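Careers > Pratine > Open positions

Part-Time Stockroom Assistant

Pratine sells dishes and table linens from its store on Noromen Street. We need a stockroom assistant for two afternoons a week, starting in February.

You will unpack deliveries, label shelves and pack online orders. Boxes weigh up to 42 pounds – please be comfortable lifting them. The stockroom holds 1000 product lines, and we will train you on the inventory system.

No experience is required. You must be 18 or older and free on Thursday.

To apply, send a resume and a short note to Oranuch Nilsuwan, store manager, or leave them at the front counter.

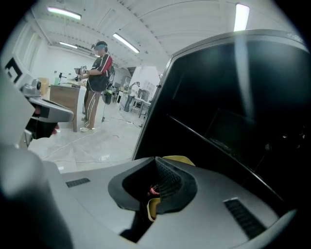
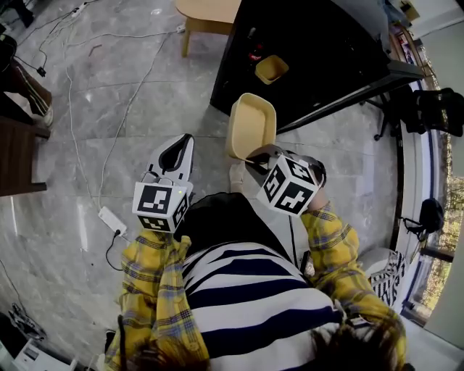
Equipment up close, and striped top with plaid sleeves (second photo).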